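Sunday's Gematria Circle Moves to a Bigger Room

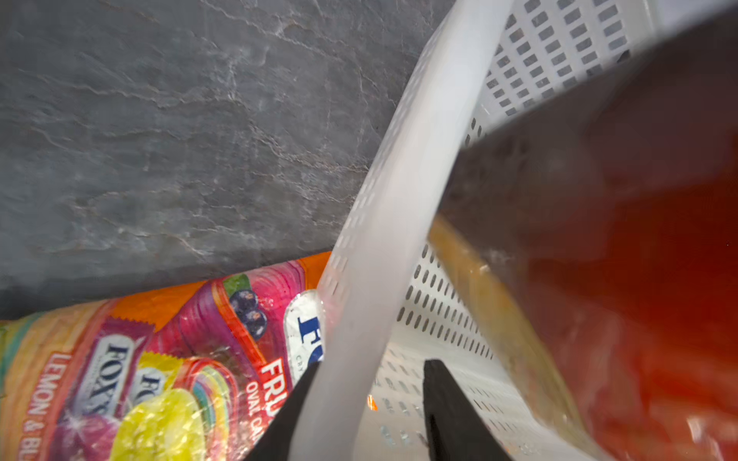

I've been going to the Hebrew letters circle in Bresovov since spring, and we've finally outgrown the back of the Butik bookshop! From this Sunday we meet upstairs at the Magsi reading room, same time as always, 4 p.m., and you don't need to sign up.

Ans Maes is leading the first session, and she's picked a good one: the word for wine, yayin. Yod is 10, the second Yod is another 10, and Nun is 50, so you get 70. Now take sod, the word for secret. Samech is 60, Vav is six, Dalet is four, and there you are at 70 again. The old saying goes "when wine goes in, the secret comes out," and I love that the numbers go along with it. (My sister says it's a coincidence. She's welcome to come and argue.)

After that Enikő Medve takes over for the slower part, where we sit with one letter and talk about what it brings up for people. This time it's Shin, which stands for 300. Last month we spent most of an hour on Aleph and I went home with my head buzzing -- in a nice way.

The reading room also comes with a shelf of loan books, more than 3000 of them, mostly on Kabbalah, prayer and the Psalms. You can take two home at a time. Please bring them back, I'm the one who'll be calling you.

Beginners are very welcome, and we hand out a letter chart at the door, so don't worry if you can't read a word of Hebrew yet. I couldn't either! Use the side entrance on Cirby Street and come up one flight -- the front door stays locked on Sundays.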